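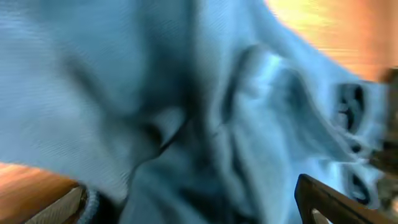 Section 4: Folding soft tops (T-shirts, sweatshirts, pajama tops, anything with some give)

If you set up your shelves in Section 3, you've got the hard part behind you. This section is the one I get the most mail about, mainly because knit things don't behave like dress shirts. A dress shirt holds a crease and stays put. A soft top slides around, bunches up at the armholes and comes out of the pile with one sleeve hanging out like it's waving at you. I've been folding them the same way for years now and I still get a lopsided one now and then, so please don't measure anything to the last hair!

Before you start

You'll need:

A flat surface at about hip height. A bed works, but you'll be bending over it, and a soft mattress lets the cloth sink. I use the kitchen table with a clean sheet over it.

The Zelton folding board, if you bought the kit. The small panel goes on the left. If you don't have the board, a big magazine or a stiff piece of cardboard does nicely, and I've put the no-board version further down.

The Harkum shelf dividers from Section 3, already clipped on.

A basket for anything that needs a second look (stains, loose threads, missing buttons, socks that came along for the ride).

Make sure everything is completely dry before you begin. Feel the thick spots: the neckband, the cuffs, the underarm seams. Those are the last to dry and they'll fool you. If a cuff feels even a little cool, hang that top over a chair back and come back to it in 30 minutes.

CAUTION: Don't stack damp knits. One slightly damp sweatshirt in the middle of a pile will make the whole shelf smell, and you'll be washing all of it again. I've done this twice.

4.1 Getting the lumps out

Most people want to skip this bit, and then they write to me about crooked folds. A top that's been sitting in a heap has all kinds of folds in it already, some of them going deep, and if you fold on top of those you lock them in.

1. Pick the top up by the shoulder seams, one in each hand. Skip the sleeves and the hem.

2. Give it two good shakes, away from your face. You want to hear it snap a bit.

3. Check that it's right side out. Reach down into each sleeve and pull the cuff through if it's stuck. If you find a dark gap where you expected a sleeve, the sleeve is probably balled up inside the body, so go in through the hem and push it out from there.

4. Lay it face down on the table with the neck pointing away from you.

5. Put both palms flat in the middle of the back and smooth outward to the sides. Then go from the neck down to the hem.

6. Take hold of the hem at both side seams and give a little tug toward you. That straightens the sides and usually gets rid of whatever creases are left in the middle.

Note: Smooth, don't stretch. Brushed cotton and jersey will both go along with you if you pull hard, and then you've got a top that's longer on one side. My friend Eun-seong Min folds with her forearms, sort of sweeping across the cloth like she's clearing crumbs, and it works beautifully on big sweatshirts. I've switched over for anything larger than a medium.

4.2 The basic fold, with the board

1. Open the Zelton board flat and set it on the table with the hinges facing up.

2. Lay the top on it face down, with the collar lined up with the top edge of the center panel. The back of the neck should just touch the edge. If the collar pokes out past it, the finished fold will be too tall for the shelf.

3. Fold the right panel all the way over and bring it back. The right side of the top should now be lying across the center.

4. Long sleeves only: turn the sleeve back on itself so it runs straight down toward the hem. It doesn't have to be neat, it just has to stay inside the center panel. Short sleeves can be left wherever they land.

5. Do the same with the left panel, and the left sleeve if there is one.

6. Flip the bottom panel up and bring it back down.

7. Slide one hand underneath, lift the bundle off and turn it face up.

8. Press down once with a flat hand to let the air out.

You should have a rectangle with the neckline showing on top. If there's a tail of hem sticking out at the bottom, the top was longer than the board was made for. Tuck the hem up by a hand's width before step 6 next time and it'll come out fine.

Note on the hinges: on the older boards the left hinge is stiff for the first 17 folds or so and then it loosens up. Work it back and forth a few times before you put any clothes on it. Please don't oil it! It gets on the cloth, and on light colors (pale blue is the worst, I swear it drinks the stuff) you'll never get the mark out.

4.3 The basic fold, no board

This is the one I do when I'm folding in front of the TV, and once you've got the hang of it it's every bit as quick.

1. Lay the top face down and smooth it as in 4.1.

2. Put your magazine in the center, its top edge just under the collar.

3. Fold the right side over the magazine, then run the sleeve back down.

4. Fold the left side over, same thing.

5. Pull the magazine out through the neck. Go slowly or it'll drag the neckband with it.

6. Bring the hem up to the middle, then fold once more so that the bottom meets the collar.

7. Turn it over, pat it down.

If you want it to stand up in a drawer, fold in thirds at step 6. Standing folds need a firmer press than stacked ones. I lean on mine with a forearm and count to five.

4.4 Tops with pockets, hoods and other trouble

Pockets. Empty them first, all of them, including the tiny one you've forgotten is there. Then push the lining flat with two fingers. A bunched lining makes a ridge you'll feel right through the pile.

Hoods. Fold the hood down over the back before you start on the sides, and treat it as part of the body. If it's a thick one, fold it in half lengthwise first. Drawstrings go inside the hood.

Buttons and snaps. Do up the top one and the bottom one. You can do them all up if you're feeling patient, but two is plenty to keep the front from sliding open.

Very thin knits. These like to be rolled. Fold in the sides as usual, then roll from the hem up to the neck, not too tight. Rolls go in the drawer, seam side down.

Very big things. Robes, oversized sweatshirts and those huge sleep shirts everybody seems to own now don't belong on a 60 cm shelf with the T-shirts. Fold them in half lengthwise, then in thirds, and give them their own spot on the bottom.

CAUTION: Don't use the board for anything with a zipper pull that hangs loose. It'll catch in the hinge gap, and getting it out again is a miserable job. Zip it up, tuck the pull under and use the magazine.

4.5 Stacking

1. Put the heaviest tops at the bottom of each section.

2. Set every bundle down with the folded edge toward you and the loose edges at the back. It's easier to pull one out, and it looks a whole lot tidier.

3. Stop when the stack reaches the top of the Harkum divider. Going over is asking for a landslide.

4. If the stack leans, take off the top few and turn every second one around so the thick ends alternate.

Jae-in Ban, who shares the laundry room with me, sorts hers by color, and it's very pretty. I sort by how often I wear the thing, so the front of my shelf is a jumble of blues and grays and the back is all the stuff I keep for painting. Either way is fine with the dividers. You just have to pick one and stick with it for a while, or you'll be hunting.

4.6 If something's gone wrong

The fold comes out wider on one side. The top wasn't centered. Check the neck label, it should sit in the middle of the center panel.

The fold comes undone when you lift it. There's air in it, or the cloth is slippery. Press before you lift, and slide your whole hand underneath, fingers spread.

There's a sharp crease down the chest. You folded it face up. Shake it out and hang it in the bathroom while you shower, and most of them drop out by themselves.

The sleeves make a lump at the bottom. Run them down at a slight angle so they don't land one on top of the other.

Everything looked great on Wednesday and it's a mess again. Welcome to the club! Take the worst stack out, leave the rest alone, and redo just that one. I try to do a single stack while the coffee's on, and that keeps me ahead of it most weeks.

The board won't lie flat. Look for a bit of lint or a stray button in the hinge. If it's clean and the panels still rock, the board has warped, usually from being stored against a radiator. Weigh it down under something heavy overnight. If that doesn't help, see the parts list at the back for replacement panels.

Once your soft tops are on the shelf, go on to Section 5 for pants and jeans. Leave the board out, you'll need it again for step 2.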